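Piltholm Play Library
Minutes of the Monthly Meeting, February 5, 2024

Present: five members. Apologies: two. The October minutes were taken as read, with one objection to the word "thriving," which was struck.

1. Play kitchen set

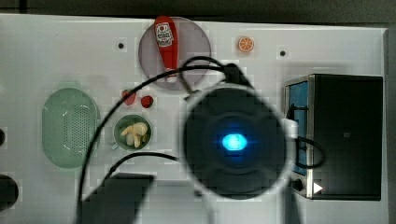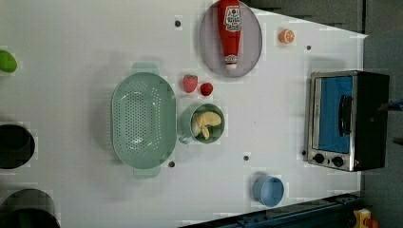 Play kitchen items on the white table, ketchup bottle on the plate in both views.

The proposal is to buy 12 sets of play food and kitchen pieces from Womach, for lending to families. The member who drafted it said children want a kitchen that has everything in it. Another member asked what "everything" meant, as the order form gives no contents list past the words "and more."

Discussion of the toaster oven went on for some time. Two members consider it the only piece anyone will borrow the set for. One doubted that a small oven survives being dropped down a flight of stairs, and wanted to see it tried. Not agreed.

The colander was felt to be fair value. The ketchup bottle was not: it was asked why a child needs a bottle lying on a plate when there is nothing to put it on. The reply that children will find something did not satisfy the questioner, who has carpets.

Small red fruits and the orange slice: these will be lost. The library lost 42 pieces of the Romaniuk farm last year and was told at the time that the bags would prevent it. The bags were lost too.

2. Cost

Womach quotes 800 dollars for the 12 sets. The budget line is 500. The drafter suggested the difference could come out of the fall sale. It was pointed out that the fall sale has been spent twice already, once on shelving.

A cheaper offer from Pukar was tabled. It has no oven. Members could not tell from the leaflet whether the cups come with it or are only shown.

Decision: no order tonight. Womach to be asked for a full contents list and the price of replacement fruit. Carried, three to one, one abstaining.

3. Labels

The new sticky labels come off in the dishwasher. The supplier says they do not. To be tested again.

4. Other business

Door code unchanged. Request for better cookies noted.

Meeting closed at 8:50.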